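Garkgate Textile Collection: Changes to the Donation Program

The Garkgate Clothing Reuse Office will change the way it accepts household textiles from March. Residents may bring clean clothing to the Zostirari center during opening hours – appointments are no longer required.

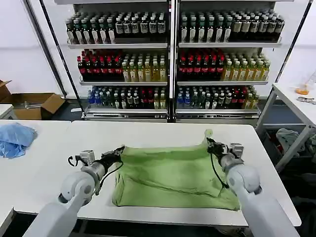 The limit per household rises to 14 items per visit. Coats and children's clothing remain in highest demand, and donors are asked to tie paired items together. Bedding will be accepted at the Bivora branch only. Last year the office passed 600 bags of clothing to local charities.

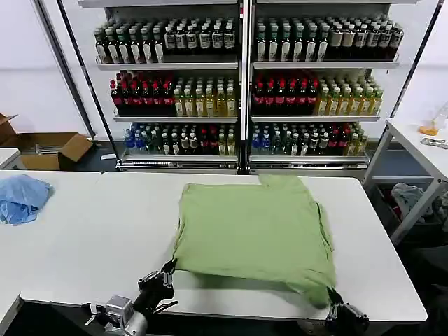

Pierina Farina wrote to ask that the evening opening be kept, as many residents work until late and cannot reach the center in the afternoon. The office has agreed, and both sites will stay open until 9 p.m. on Thursdays.

Items with tears or missing buttons should be packed separately and marked for repair. Shoes must be in pairs. Pillows and carpets cannot be taken at either site.

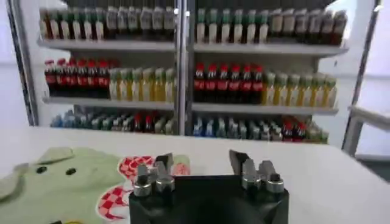
May residents of neighboring towns donate? Residents of Lò may use both sites under the existing agreement; other towns should first contact their own council.

Printed guidelines are available at the front desk of each site.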